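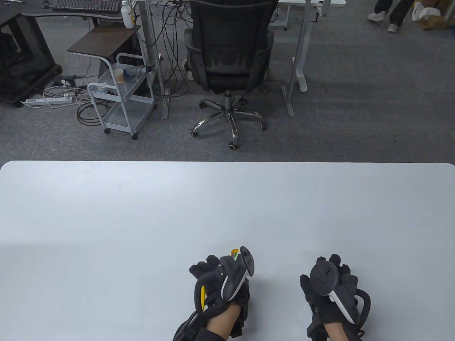 Work and Motion Study – Unit 4: Breaking a Hand Task into Elements
Instructor: Gangadharan Unnithan

Reading for this unit: the Tanner packet, first half. Bring a pencil and a ruled sheet to class.

What an element is
An element is a short part of a job with a clear start and a clear end. "Pick up part" is an element. "Work carefully" is not, as it has no end point. The end of one element is the start of the next, and the moment between them is called the break point. Good break points can be heard or seen: a part touches the table, a hand lets go, a lid clicks.

Common elements in hand work
Reach – the empty hand moves to the part.
Grasp – the fingers close on it.
Move – the hand carries the part.
Position – the part is turned or lined up.
Release – the fingers open.

Position is the one students miss most. They fold it into Move, and the times come out uneven. Stacking is a good case to think about: a block has to be lined up with the one under it, and that takes longer the narrower the stack gets. 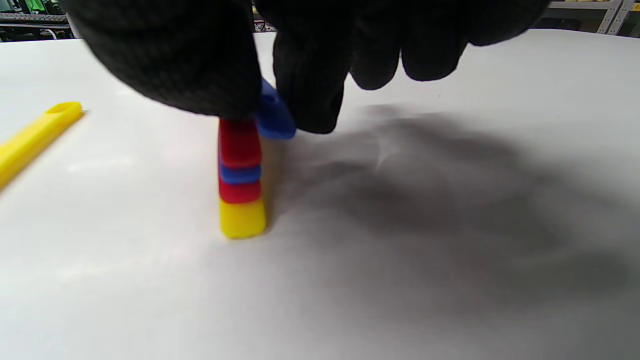
How many cycles to time
One cycle tells you very little. For short jobs (under a minute) time 50 cycles. For longer jobs nine will do for this course. Throw out a cycle only if you wrote down a reason when it happened, such as a dropped part.

Allowances
The average of your readings is not yet the standard time. Rate the worker's pace first, then add the allowance for rest and small delays. Use the table in the packet. Konrad Strebel will go over rating in the April lab.

Homework
1. Choose a hand task at home with at least four elements. Folding a shirt is fine.
2. Write the elements and break points before you start timing.
3. Time the cycles and find the average for each element.
4. Mark the element with the widest spread and say in two or three sentences why.

Hand in on paper, Room 422.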